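Teaching two arms to sort without a script
3 November 2022

The sorting project at Vaher began with a complaint. An engineer who had spent most of a year writing pick-and-place routines by hand was asked to add one more object to the list, and the whole routine had to be rebuilt. "I said I'd do it one last time," the engineer recalls. "Then I asked if I could try something else."

The something else is a method the team calls Asum. A person guides two arms through a task, the arms record what they saw and how they moved, and a small network learns to produce the next motion from the current camera views. We spoke with the engineer who leads the work about what the method can do so far, and where it falls down.

The task is plain. There is a divided tray between the arms, and objects lie on the table outside it. Each object has a compartment where it belongs. The arms have to pick up what they can reach and put it in the right place.
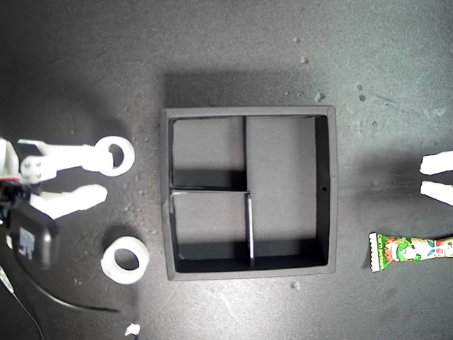 The divided tray from overhead, with a snack package at lower right.

"People ask why we didn't pick something harder," the engineer says. "It is hard enough. A long wrapper and a roll have almost nothing in common from the point of view of a gripper. One of them you pinch. The other one you can pinch, or you can put a finger through the middle."

The training set holds 756 demonstrations, all of them recorded by 2 operators. The team had planned on more people, but found that the model did better when it learned from hands that worked the same way. Mixing in several styles made the arms hesitate near the object, as if choosing between two approaches and taking neither.

Rolls caused the most discussion. In the early demonstrations one operator always gripped the outside wall, and the other went for the core. The team kept both at first, then dropped the outside grip.

"With the core, you have some room for error," the engineer says. "The finger goes in and the roll hangs there. You can be a little off and still carry it. On the outside you have to be right the first time."
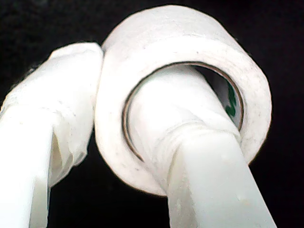
A tape roll carried on one finger, through the core.

The learned policy was tested on 19 starting layouts that did not appear in training. It finished all but 2 of them. Both failures came from a roll placed close against the tray wall, where the finger had no clear path down. The engineer does not count this as a surprise. The demonstrations contained very few starts of that kind, and the model had little to go on.

What did surprise the team was how much depended on the overhead view. With only the close cameras, the arms could grasp well enough but often released over the wrong compartment. The dividers are not evenly placed, and from low down one wall looks much like another. Adding the view from above fixed most of that. 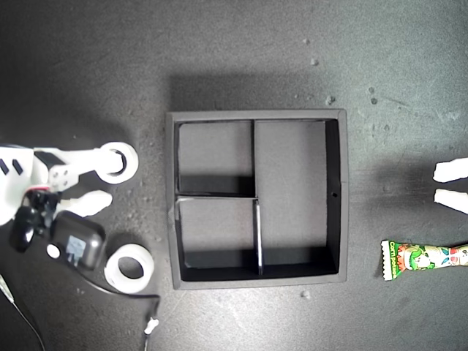 Vaher - Bimanual Manipulation Team

The tray layout was left uneven on purpose. An earlier version had equal cells, and the policy learned a fixed spot in space for each drop. When the tray was shifted a short distance, the arms went on releasing at the old spot. The current tray gives the model edges it can tell apart, and its position is changed between recordings.

The fingers have changed less than the software. They are simple parts, and the team wraps the tips by hand. "Bare plastic slides," the engineer says. "We tried a coating from Clerotton and it was fine on the roll, but it stuck to the wrapper and wouldn't let go. The wrap is a compromise. It wrinkles and it tears, and then you put on a new one."

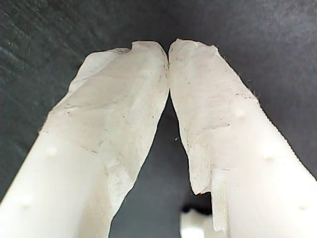
Wrapped fingertips, nearly closed.

Wear matters more for a learned method than for a scripted one, the engineer explains. The close cameras see the fingertips all the time, so a tip that looks different is a different input. The team now records some demonstrations with old wraps and some with new ones - a small change that made the grasps steadier from one session to the next.

The next step is a set of trials at Bonemar, where the table, the lighting and the operators will all be different. Those are planned for December. The engineer expects the success rate to drop and wants to see how many fresh demonstrations it takes to bring it back.

"If it's a handful, then we have something we can use," the engineer says. "If it's another few hundred, I'm back to explaining why I didn't just write the script."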